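Plinham Old Racecourse, a gallery

Welcome to the Plinham pages! I finally got round to putting this lot up after a very long time of telling people I would. I've been walking out to the old course since I was small (my nan lived on Keltetti Lane, two minutes from the gate) and I still go most weekends if the weather is even halfway decent. What I like is that it's so open. You get through the gate, the town drops away behind you and there's just the track and the sky and a lot of wind.

A bit of background for anyone who doesn't know it. The course was laid out by a family called Mac an tSaoi, who kept trotting horses, and the older people round here still call it Mac's. My neighbour Ornella Grasso lent me a race card from a June meeting with 8 runners in the last, and one of them was called Tonum, which I think is a smashing name for a horse. If anybody knows what it means, please write in!

Anum Baloch at the library has been brilliant as well. She dug out the old plan of the ground for me and let me sit with it for an entire afternoon, and I came away with pages of scribbles I can hardly read. I'm hoping to type those up next, so do be patient with me.

A few practical bits if you fancy a visit. Wear proper shoes, the stones are murder in thin soles. The lane is narrow, so leave the car by the church and walk up. Take a flask too, there's nowhere to buy a cup of tea once you're past the village. Dogs are fine on a lead.

Now for the track itself, December 2021.

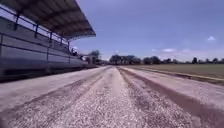
My favourite walk is the long straight, and I'll happily do it up and back twice if my knees allow. Most people drift over to the grass on the right, which is softer going, but I like to stick to the middle and follow the pale strip between the two ruts. The stand keeps you company on the left for a good long way, and that great sloping roof always makes me feel there ought to be a crowd under it shouting for Tonum. By the time I've had a good look at it and daydreamed a bit, my flask is usually empty and I'm thinking about my dinner.

More to come when I've sorted through Ornella's box of race cards. There are over 175 of them and she wants them back by Easter!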